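### 3.2 Listening sessions and track selection

We drew the test material from the catalogue of Sekivus, a small pop label that releases most of its music as stand-alone singles. The label gave us 300 tracks. We removed remixes, live versions and anything shorter than two minutes, and kept 85 for the listening sessions. Each track was cut to its first verse and first chorus and set to the same loudness.

Listeners heard the tracks in one of two settings: seated at a desk with headphones, or as a passenger in a car on the road near Estham. The route was the same for every listener in the second group. Each person rated how catchy a chorus was on a seven-point scale directly after hearing it, and was then asked whether they had heard the song before. Ratings for songs already known to the listener were left out, which left 2,111 ratings for analysis.

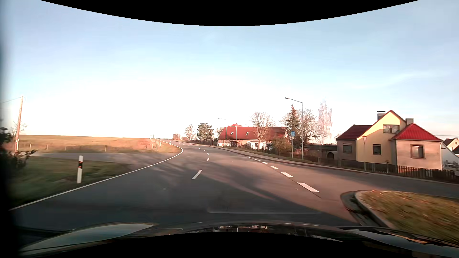

**Figure 2.** Two-lane road with a bend to the left, farmland on one side and houses on the other.

Choruses that began within the first 40 seconds were rated as catchier in both settings. The effect was smaller in the car. Vocal style mattered less than we had expected. Songs with a low, breathy lead vocal scored much the same as those with a brighter one, although listeners more often called the former "moody" in their written comments.

Release order was a possible problem. Sekivus tends to put out its strongest song in September and a quieter follow-up some months later, so 27 of the tracks were follow-ups to a recent single. We ran the model again without them. The estimates moved slightly and the direction of each effect stayed the same.
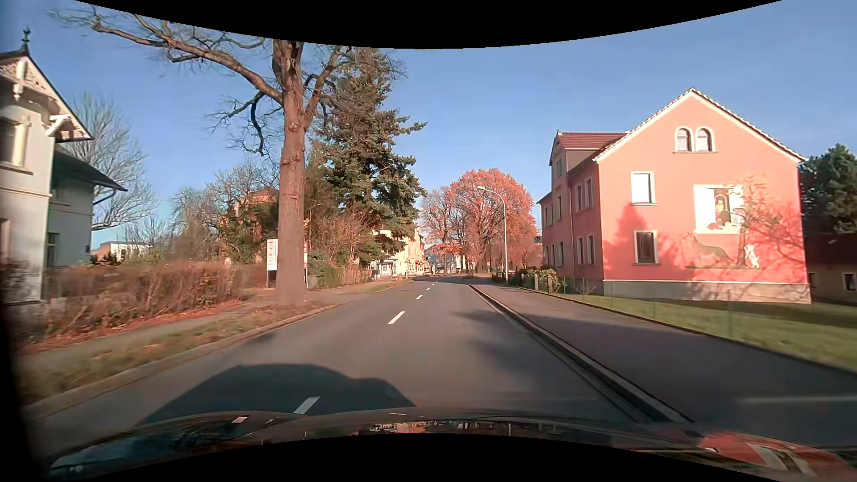 ### 3.3 Recall after one week

A week after the session, listeners were sent a short form and asked to write down any line or title they could remember. Answers were marked as correct if at least three words in a row matched the lyric. Titles that appear in the chorus were recalled far more often than those that do not. Ratings given on the day were only a weak guide to recall, and several songs with middling scores were among the best remembered.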